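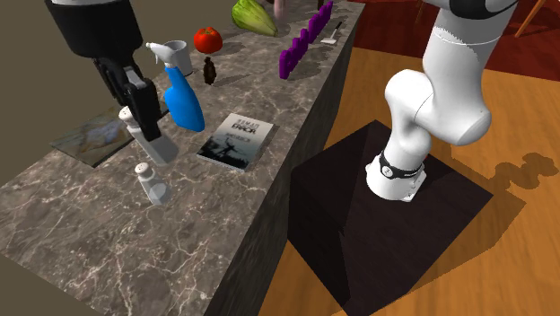 June, notebook, floor and payments project (Dundel), start 14:10

Went through the fee sheets with Chantelle. 828 dancer bookings logged so far, battles and showcases together. Judging and workshop fees kept in a separate tab, as agreed with L. Kairys.

Payment lag still the main problem. Sulemis pays on the night, in cash or by transfer. Vaher pays against invoice and a third of those were still open at last check. Chantelle to chase, and to note the date the invoice went in as well as the date of the gig. Two popping crews entered one group fee with no split; left blank, do not divide evenly.

Floor tests, afternoon. Same 300 cm square of vinyl over sprung ply, then over bare concrete. Diane ran the set: six-step, windmills, knee drops, four rounds each. Pads logged without trouble on the ply. On concrete the left pad lost signal in round three — connector again, retaped, round repeated. Peak readings on knee drops higher on concrete, as expected. No headspins until the new mat is in.

Music at 100 bpm for all rounds. Diane found it slow for the windmills and drifted ahead of the beat. Keep it fixed anyway or the rounds can't be compared.

Detia file merged, 3,939 rows before duplicates are removed. Style labels are a mess: "breaking", "breakin", "bboy" all present. Lăcrămioara has the mapping table — ask for the latest version before touching anything.

To do: spare connector, vinyl tape, consent form for the second crew.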